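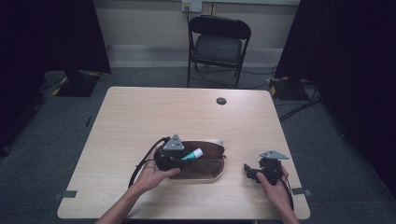 Grigoris Theodorakopoulos

June, notes from the visit to Nutcombe. Start 13:00, out by 15:30. Cor De Smet came with me, Wilma De Haan ran the demonstration.

Station is a plain wood-grain table with a cable grommet toward the back, a black curtain on each side. Two hand-held grippers, one per hand, each with a gray triangular plate on top, drilled with small holes on the left unit at least. Cable out of each. No arm at this station. The operator does the task and the recordings go to training.

Task when we came in: small tube, green-teal with a white cap, and a shallow oval wooden tray. Left gripper closed on the tube over the tray, right one held off to the side pointing in. Wilma says they record 80 runs per object before changing it, and the set stands at 3000 across all objects. Rejected runs are kept in a separate folder, which we should copy.

Cor tried it for 15 minutes. His remarks: the weight sits too far forward, the wrist tires before the fingers, and the cable pulls when you turn the left hand inward. I had the same trouble with the cable. Wilma has asked Neves for a softer one, no delivery date.

Asked about calibration. Done at the start of every session and again if a gripper is dropped. Plate position is checked against a jig. She didn't have the jig out, will send the drawing.

Asked about tray position. They let it wander on purpose within a marked area for some sets and fix it for others. The file name says which. Ours doesn't, and Pieter has complained about that before.

Short demo of playback afterward on the Clivska arm in the next room. 13 attempts, 11 picks. Both misses were on a tube lying near the rim. Jaw pads there are older than the ones on the hand units, so I would not read much into it.

To do:
Send Wilma our naming scheme and the pad part number.
Ask Nikau if we have a spare cable to test with.
Cor to write up the wrist angle problem.
Check whether our table height matches theirs. I forgot to measure.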